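The Last Ferry to Adberg

I missed the last ferry by the length of a sandwich. I'd gone back for it, you see, ham and pickle, and when I came out of the shop the boat was already halfway to Adberg with my suitcase on it.

So there I was on the dock at Saltesico in October, with 60 in my wallet and the wind going straight through my coat. The woman in the ticket booth told me a room at the Vasseur cost 400 a night. I laughed. She didn't!

I ended up in the waiting room, on a bench next to an old man with a birdcage. The cage had a cloth over it and something inside was humming – a low, pleased sort of hum, like my aunt doing dishes.

"What kind of bird is it?" I asked.

"Never said it was a bird," he told me, and went to sleep.

Well, I wasn't going to sleep after that. I ate my sandwich very slowly and listened. Around midnight the humming turned into a tune I knew, the one my mother used to sing when the power went out, and I sang along under my breath (badly, but I knew all the words).
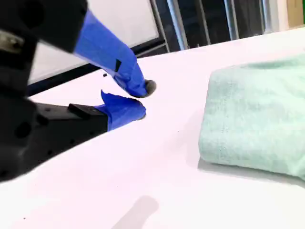 Morning

The old man and the cage were gone when I woke up. My suitcase was standing by the bench with a ferry tag on it, number 554, and the strap I'd been meaning to fix for years was neatly sewn.

I bought a ticket, got on the first boat and sat up front. Somewhere past the Voro lighthouse, the suitcase started to hum.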